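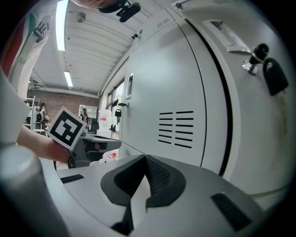 The Workroom at Findthorpe: Lockers, Keys and a Good Deal of Light

Posted 22 February 2021 by Nadiia Ostapchuk

Welcome, and thank you for stopping by! Several of you wrote after the last newsletter to ask what the workroom looks like these days, and whether there's anywhere sensible to put your things (yes, there is, and I'm going to go on about it for a while, so do get yourself a cup of tea). Some of you haven't been over to Findthorpe yet, and those of you who haven't been since the move out of the Turlow building keep asking me if it's still as dark as that one was.

It isn't dark at all. The old room at Turlow had two windows facing a brick wall, and Yevdokiia Hordiienko used to carry her work out to the stairwell when she needed to see what she was doing. She was the one who pushed hardest for a room with proper lighting, and I think of her every time I flip the switch. The long tubes run along a white ribbed metal ceiling, and the whole thing bounces the light back down on you so nicely that even at five on a gray afternoon you can read the small print on a parts bag without squinting. 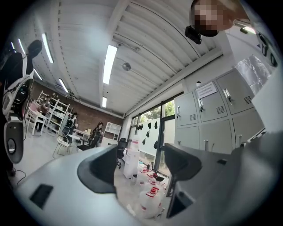
The lockers are the other thing I get asked about. They're gray metal, plain as can be, with slotted vents in the doors and pull handles you can get your fingers around even in winter gloves. Živko Gashi found them through Ebihara, the office clearance people, and he and Mathis Lebrun spent most of a Saturday getting them up the ramp. I brought sandwiches and was told very politely to stand somewhere else! They're much roomier than what we had before. Bohdana Yatsenko gets her winter coat, her boots and an entire cake tin into hers, and the door still shuts.

A word on the keys while I'm here. Please leave the key in the lock when your locker is free, so the next person can see at a glance that it's available. If you'd like to keep one for longer than a day, put your name in the green book by the door. We've had one key go home to Ditus in a jacket pocket and come back by mail (thank you, Mathis), and the spare took more than 2 weeks to be cut, so I do fuss about it a little.
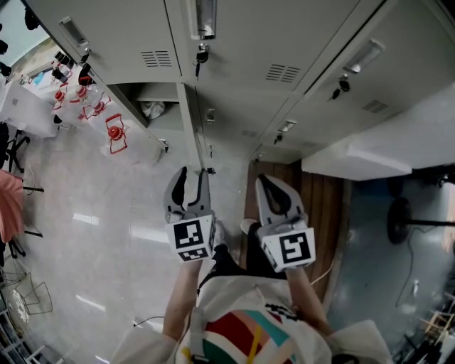
Gray locker doors with their vents and label holders, keys hanging from the locks, and the shiny light gray floor with the edge of the brown wooden planks.

I'm very fond of that floor, I must say. It wipes clean with a damp mop and a drop of dish soap, and it brightens the room almost as much as the lights do. Do mind your step where it meets the planks if your arms are full.

The label holders are next on my list. I have a pack of 81 blank cards in my desk drawer and fairly tidy handwriting, so if you use a locker regularly, send me the name you'd like on it and I'll do them all in one go in March. Nicknames are fine, within reason. Živko has already asked for something I won't repeat on this page.

More pictures to come once the new shelves are up. If you'd like to visit in the meantime, ring the bell by the side entrance and give us a minute to get to the door.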